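Ultberg Storage and Distribution
Prendach Site - Warehouse and Welfare Areas
Periodic Inspection Checklist with Comments

Date of inspection: 27/09/2000
Inspected by: Khadija Amrani, Site Standards
Reviewed by: Marwa El-Sayed, Operations Manager
Previous inspection: July

Marking used: S - satisfactory. A - action required. N - not inspected on this visit.

This checklist covers the bonded store, the general racking, the two loading areas and the welfare block. It is to be read together with the site rules issued to all contractors. Items marked A remain open until signed off by the Operations Manager.

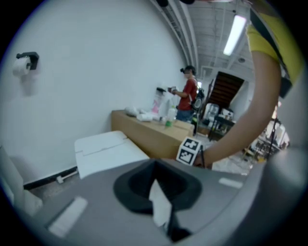

Reading time: 4 minutes

Section 1. Racking and storage

1.1 Load notices displayed at the end of each aisle - S

1.2 Uprights free from visible damage - A
Comment: The upright at bay 14 has a dent on the aisle side, above the guard. The bay was unloaded during the inspection and taped off. It is not to be used until the racking contractor has given a written opinion. The guard itself is sound.

1.3 Beam locking pins in place - A
Comment: Two pins missing in the upper level of aisle C. Replacements were taken from stores and fitted the same afternoon. The item stays open so that the remaining aisles can be checked from the platform.

1.4 Pallets in sound condition - S
Comment: Of the 792 pallet positions in the general racking, 82 were sampled. Broken deck boards were found on a small number of pallets, all of them from the Lekier account. Lekier has been asked to stop reusing pallets from its returns.

1.5 Goods stacked within the marked floor lines - S

1.6 Bonded store locked and key register complete - A
Comment: The store was locked. The register has a signature missing for one return of the key. Shift supervisors are reminded that the register is signed at the time the key is handed back and not at the end of the shift.

Section 2. Lift trucks and charging

2.1 Daily check sheets completed by drivers - A
Comment: Sheets were present for all trucks. Several had been filled in with a single line drawn down the column. Each box must be marked separately. This was raised at the July inspection and has improved on the early shift only.

2.2 Driver authorizations current - S

2.3 Charging area ventilated and free from stored goods - A
Comment: Shrink-wrap reels were being kept against the back wall of the charging area. They were moved to the packing bench. The floor marking there has worn away and should be repainted.

2.4 Eyewash station sealed and in date - S

2.5 Seat belts in working order - S
Comment: One belt is slow to retract but locks properly. To be looked at during the next service visit.

Section 3. Loading areas

3.1 Dock levelers operate smoothly - S

3.2 Wheel chocks available and in use - A
Comment: Chocks are available at every door. At door 13 a vehicle operated by Iyamu was being unloaded with the chocks still on their hook. Work was stopped and restarted once they were in place. The haulier's office has been informed in writing.

3.3 Drivers kept to the waiting area during loading - S

3.4 Pedestrian route marked and clear - A
Comment: The route from the gatehouse is clear as far as the second loading area. Beyond that point, empty cages had been left across it. The late shift is to return cages to the compound before the end of each shift.

3.5 Exterior lighting - N
Comment: Inspection took place in daylight. To be checked by the late shift supervisor.

Section 4. Fire precautions

4.1 Extinguishers in position, sealed and tagged - S

4.2 Fire exits open freely - A
Comment: The exit at the rear of aisle F is stiff and needed two attempts. Maintenance to adjust the door and report back.

4.3 Alarm test record up to date - S

4.4 Clearance below sprinkler heads - S
Comment: Clearance is good throughout. The top level of aisle A was reduced after the July visit and has been kept that way.

Section 5. Welfare block and housekeeping

5.1 Toilets cleaned to schedule - S

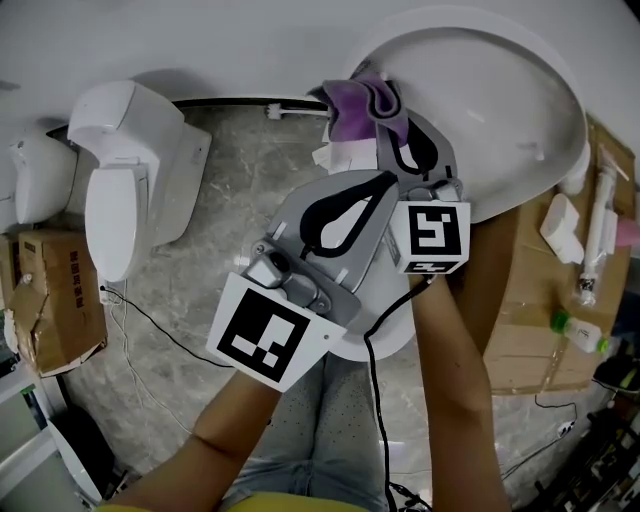

Toilet rim, purple cloth

5.2 Cleaning record displayed and initialed - A
Comment: The record for the current week was displayed. Initials were missing for two entries. The cleaning contractor has been asked to use full initials, as two members of its team share the same first letter.

5.3 Hot water, soap and hand drying available - S

5.4 Cleaning products stored in locked cupboard with data sheets - S
Comment: The data sheet folder has been put in order and an index added at the front.

5.5 Canteen surfaces and refrigerator clean - A
Comment: Unlabeled food was found in the refrigerator. Items without a name and date will be thrown away at the end of each week. A notice is to be posted.

5.6 First aid boxes complete - S

Section 6. General comments

The standard of order in the general racking is better than in July, and the supervisors concerned should be told so. The loading areas have not kept pace. Items 3.2 and 3.4 both concern people on foot near moving vehicles and are to be given priority over all other actions except item 1.2.

Open actions are to be returned to Site Standards on the usual form, with the item number quoted. A verbal report will not be accepted as closure.

Signed: K. Amrani
Countersigned: M. El-Sayed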